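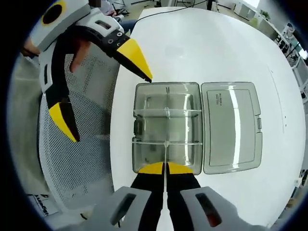 Little Boxes: Your Questions

I'm Damián Zamudio and I write the small-storage pages here. I get a lot of mail on this subject (more than on shelves, even!), so these are the ones that keep coming back. Last update 08/05/2019.

How many compartments do I need?

Six is plenty for most people. Two columns of three will hold a week of vitamins if you double up one day, or your beads, or all those tiny screws from the junk drawer. I bought a monster with 100 slots once and spent more time hunting for things than I did before.

Clear or colored?

Clear, every time! A bit of gray tint is fine, you can still tell your earring backs from your safety pins. With solid colors I end up opening every box in the drawer.

Do small parts wander from one section to the next?

They can, if the lid sits above the dividers. Try it before you fill it: put one bead in a corner, close the latch and give it a good shake. My old Wevetti box failed that badly, my Koivisto is still going strong.

How do I pick up a little box without spilling it?

Hold it by the sides, keep it level, and check the latch first. I've dumped 11 kinds of seed beads on the carpet by skipping that last bit, and I was still finding them in September.

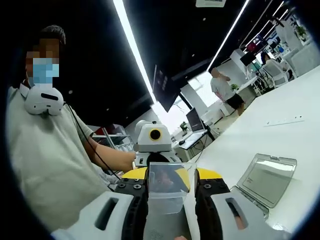 How do I clean the plastic?

Lukewarm water, a drop of dish soap and a soft toothbrush for the corners. Let it air dry with the lid open. Paper towels leave fine scratches on mine, so I quit using them.

Should I label the lid?

I stick a strip of masking tape on the outside and write on that. It peels off when I change my mind, and I change my mind a lot.

Can I carry one in my bag?

Sure, with a rubber band around it. Mine rides in the side pocket of my Illach backpack.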